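# About Sina

Small shop, one job. We gather examples that robots learn kitchen work from. Most of it in simulation: marble counter, pan, knife, strainer, a lemon on the cutting board.
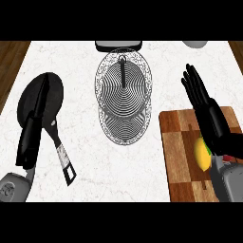
One reader of our newsletter, Zerouali, wrote to ask whether simulated runs are worth anything once a real arm has to do the job. Fair question. On their own, not much. Mixed with real ones, yes, and we keep the two labeled apart so you can pick your own mix.

**How we work**

- A person drives both arms, start to finish
- Every run gets watched back before it goes in the set
- Bad grasps stay in, marked as bad. Clients ask for them
- Objects get moved between runs, lighting too

Current set, named Narach: 2719 runs, 11 tasks. Next one is due in September, mostly two-handed stuff, handing over and pouring.

**Where**

Kosenthorpe, upstairs, 3 driving stations. Visits by appointment, please email first becuase the bell is broken.

**Getting the data**

Free sample of 50 runs, just ask. Full set is by license, schools pay less. File notes are with the download, read them frist.

Page updated 8 Apr 2020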